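Ollis opens Nernwood workshop for hand-held gripper demonstration

NERNWOOD, May — Automation firm Ollis opened its Nernwood workshop to visitors this month for a working demonstration of how it records handling tasks for robot training. The open day was held jointly with Cedov, which supplies the software used to sort and check the recordings.

Visitors were taken through the workshop in groups of 13. Each group watched an operator carry out a short table-top task with a hand-held gripper fitted with a camera, then followed the same recording through checking and labelling on a screen next door. Sessions began at 9.30 am and the last group left at 4 pm.

The gripper has two fingers and is worked by hand. Its opening width is logged together with the camera view, so that each recording holds both the movement and the grip. Ollis uses the tool for household and light packing tasks, where the objects differ in size and stiffness and a fixed program is of little use.

"Most of the questions were about the fingers," said Marijke Bosman, head of data collection at Ollis. "People wanted to know how wide they open, how quickly they wear and how often we change them. Those are the right questions. A change in finger shape affects every recording made after it, so we log each change."

The workshop has 3 recording tables in use. The current task set holds 1489 accepted recordings, of which 509 involve thin or see-through plastic items. These remain the hardest group to label, as the rim of a clear container can be difficult to pick out against a pale surface.

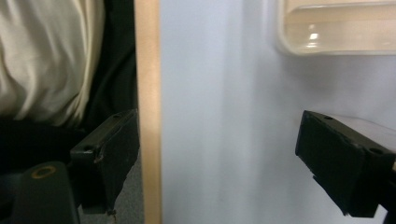
Tadeusz Kalinowski of Cedov explained the checking stage. A recording is rejected if the log and the camera view fall out of step, or if the start position is missing. Rejected recordings are kept — they are used to test the checking software itself.

Guests included staff from Benkirane, a packing equipment maker that is considering the method for its own product trials. "We came to see the routine work, including the resets between tasks," said Sanaa Saber, process engineer at Benkirane.

A further open day is planned. Requests for places should be sent to Milagros Espinoza at the Ollis press office in Nernwood.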